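Vikico Slatted Bench Top, Aluminum

Sold by Gullden
Length: 2000 mm
Depth: 70 cm
Slat thickness: 30 mm
Warranty: 3 years

Lokska calls this a "complete repair station." It's a bench top. You get slats, end caps and a bag of bolts, and the legs cost extra. We stock it because it's flat and it doesn't sag, and we'd ignore most of what the brochure says about airflow.
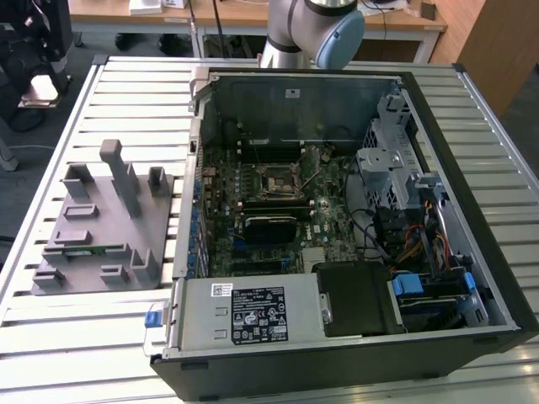 Small screws are the real complaint with any slatted top. They find the gaps, and the Vikico has plenty of them. Put a tray or a mat down first. For bigger jobs we have fewer doubts - a desktop tower can lie on its side with the side panel off, and you can get at the expansion card, the drive cage and the power supply without propping anything up. The metal will scratch a painted case if you drag it, whatever the label says about "soft edges."

The Sangkhawat mat fits but is sold separately. We think it should come in the box.

Ships flat in 3 cartons. Legs not included.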